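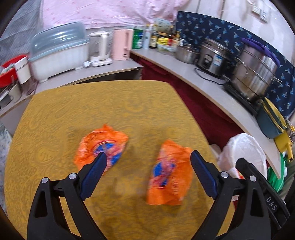 Unit Prices Belong on the Receipt

Most large grocery stores in this state print a unit price on the shelf tag. The number sits in the lower left corner in small type and tells the shopper what the item costs per ounce, per pound or per sheet. It is useful for as long as the shopper is standing in front of the tag. Once the item is in the cart the number is gone, and it does not appear again at the register, on the receipt or in the store's app. I think this is a design error, and a cheap one to fix.

Start with how people compare prices. A shopper in an aisle compares items in that aisle. That is the case the shelf tag was built for, and it handles it tolerably well when the units agree. The more valuable comparison is between this week and last month, or between one store and another across town. For that comparison the shopper needs a record, and the only record a store hands over is the receipt. The receipt says GRND COFFEE 8.49. It does not say how much coffee.

Package size is the variable that moves. A bag of chips loses an ounce and keeps its price, its colors and its place on the shelf. Last March my neighbor Amerley Abugri gave me a shoebox of grocery receipts covering several years, and I typed in 684 lines for goods she bought repeatedly. I had hoped to chart the unit price of each one. I could do it for the produce and meat sold by weight, where the register prints pounds and price per pound as a matter of course. For packaged goods I could do it only where she had written the size in the margin in pencil, and she had done so for 40 of them. The rest of the shoebox records what she paid and leaves out what she got.

The store knows the size. Its item file has to hold the net quantity in some form, or the shelf tag could not be printed. The register reads the same item file. Doltell, the regional chain where I do most of my shopping, already prints a loyalty balance, a survey link and a coupon for an unrelated product on every receipt. A second line under each item reading 12 OZ – 0.71/OZ would take less paper than the survey.

Three objections come up whenever I raise this.

The first is receipt length. Doubling the item lines would lengthen a long receipt considerably, and thermal paper costs money. But the quantity and unit price fit on the same line as the item if the abbreviations are kept short, and Claeys, a small market near my office, does exactly this. Its receipts are narrow and perfectly legible.

The second is that units are inconsistent. One brand of paper towels is priced per sheet and the next per hundred square feet. This is a real defect, but it is a defect of the shelf tags as well, and printing the number where people can study it at the kitchen table would probably bring more complaints and a faster correction. Any rule requiring unit prices on receipts should name one unit per category and leave no choice in the matter.

The third comes from Reiko Ogura, who managed a store for Atlow before she went into accounting, and it is the strongest. She says very few customers read receipts at all, and that a feature used by so few is hard to defend in a budget meeting. I accept the premise. Very few people read the ingredients panel either. The people who do read it write things down, tell their relatives and call the paper, and the manufacturer behaves as though everyone were reading.

She also pointed out that small grocers run older registers that cannot print the extra field. A rule could exempt any store carrying fewer than 1,000 packaged items, and it could give everyone else until their next software update. Digital receipts have no paper constraint and could carry the information first.

Until then the pencil works. I write the net weight beside each packaged item when I unload on Thursday evening, before the boxes are opened and the bags are thrown out. It takes a few minutes, and my coffee, I can now report, has gone up twice since I started, once by price and once by weight.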